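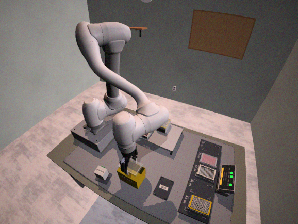 Rural GP training places: anyone else applying to Rirwood?

plorkafan
Posted 1/19/21
So chuffed, I've got an interview for the Rirwood scheme! Two years split between the hospital at Natport and a village practice, and you get your own patient list from the start. Has anyone here done it?

wardowl
Yes, and I loved it! The Natport half is hard graft but the teaching is brilliant. My practice had more than 4000 patients and I knew half the high street by December. 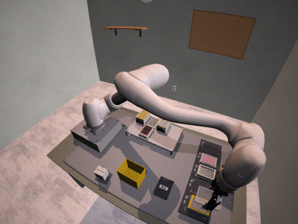 The other thing I'd say is ask about housing early. I was in Plorkamach and the drive in was lovely in summer, grim in winter (take a shovel!).

tealeaf678
Have to disagree a bit. Great scheme, but the on-call rota is heavy and my supervisor covered 2 sites. If you trained abroad, the paperwork takes ages as well.

wardowl
Fair point on the rota, ours was kinder. I trained abroad too and the Manolakis bursary paid for my exams, so do look at that.

tealeaf678
Didn't know it covered exams! Still think they should be upfront about the nights.

plorkafan
This is all so useful, thank you both! Will ask about nights AND housing. Is the bursary form online or do I have to ring them?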